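4.2 Umsetzung der Vergleichsvereinbarung in Grustden

Die Vereinbarung zwischen der Stadt Grustden und der Aufsichtsbehörde über die Neuordnung der Bußgeldstelle gilt in der Literatur als gelungenes Beispiel einvernehmlicher Reform. Hunt spricht von einem »Wendepunkt kommunaler Sanktionspraxis«. Die Aktenlage stützt dieses Urteil nur zum Teil. Ausgewertet wurden 702 Verfahren aus dem ersten Jahr nach Inkrafttreten. In 26 davon fehlt die vorgeschriebene Prüfung der Zahlungsfähigkeit ganz, in vielen weiteren besteht sie aus einem angekreuzten Feld ohne Begründung.
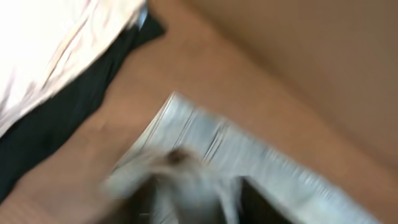
Wer kontrolliert, ob die Stadt ihre Zusagen einhält?
Zuständig ist eine externe Prüfstelle, die von der Stadt selbst bezahlt wird und ihre Berichte vor der Veröffentlichung dem Rat vorlegt.

Von Unabhängigkeit lässt sich unter diesen Bedingungen nur eingeschränkt sprechen. Zwei der sieben Auflagen wurden nach einem solchen Vorgespräch umformuliert, darunter die Pflicht, Ratenzahlung von Amts wegen anzubieten. Nach der Ratsvorlage vom 23.03.2022 genügt nun ein Hinweis auf der Rückseite des Bescheids. Tarmo Hunt wertet das als redaktionelle Klarstellung. Für Betroffene, die die Rückseite nicht lesen, dürfte der Unterschied erheblich sein.

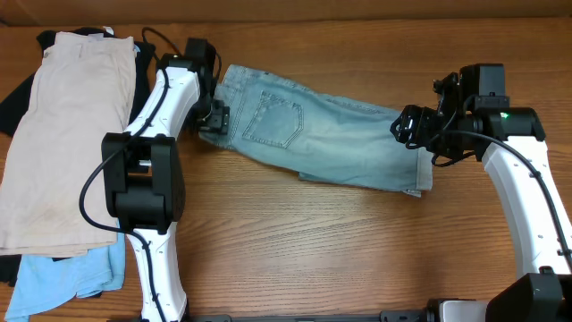 Abbildung 7: Hellblaue Jeansshorts auf einer Holztischplatte, an den Enden von zwei Greifern gehalten.

Der Begriff der »wesentlichen Erfüllung«, auf den sich beide Seiten berufen, ist in der Vereinbarung nicht definiert. Die Behörde versteht darunter ein messbares Ergebnis, die Stadt den Erlass entsprechender Dienstanweisungen. Solange beide am selben Text festhalten, liegt er zwischen ihnen wie die teils gefaltete Hose in Abbildung 7, an den Enden gefasst, und aus dem bloßen Festhalten folgt noch keine gemeinsame Richtung. Ob eine Klage hier mehr Klarheit brächte, ist offen. Das Verfahren gegen die Gemeinde Zotard endete mit einem Vergleich, dessen Wortlaut an der strittigen Stelle ebenso unbestimmt blieb.

Einzuwenden bleibt, dass die hier verwendeten Akten von der Bußgeldstelle zusammengestellt wurden. Abgelehnte Anträge auf Akteneinsicht sind darin nicht erfasst. Die genannten Werte sind daher als Untergrenze der Mängel zu lesen, und auch das nur unter der Annahme, dass die Zusammenstellung keine Verfahren doppelt enthält.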